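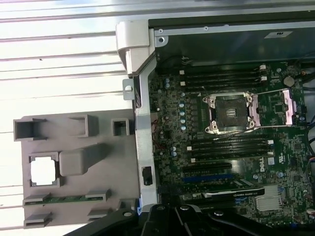 Workstation, side panel removed, with the gray air shroud beside it.

Kustavard Materials Workshop, Sollville
Notebook entry, January. Adhesive cure trials, Campbell panels

The third series of lap-joint specimens was bonded at 1630 under the same procedure as the second. Surfaces were abraded, wiped with solvent and left to stand before the Plakico resin was applied. Darlene MacLeod mixed the resin and recorded the pot life. Clamping pressure was set by torque wrench and was not adjusted afterward.

Specimens from the second series were pulled in the afternoon. The highest reading was 2265 newtons. Three specimens failed below 1000 newtons, all of them at the bond line on the Campbell side, with very little resin left on the metal. The remaining specimens failed within the resin itself. The low results are provisionally attributed to poor wiping near the panel edges. This has not been confirmed. 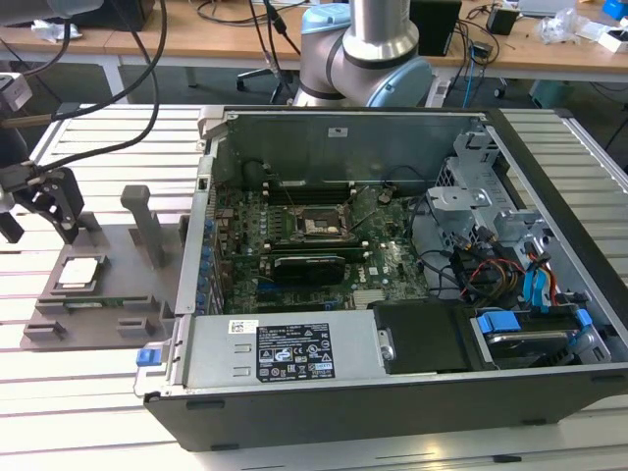
Workshop Notebook, Vol. 3, p. 48

Load curves are to be kept with the specimen sheets and are not to be filed separately. Colleagues entering results should use the specimen number scratched on the tab, as the ink numbers do not survive the solvent.

The oven log for the second series has a gap overnight. Until the cure temperature is established, its results should not be averaged with those of the first series.

Outstanding: fresh lint-free wipes; calibration slip for the load cell; a decision on whether the edge specimens are to be cut again from the same panel. D. MacLeod to inspect the failed faces under magnification before the third series is pulled.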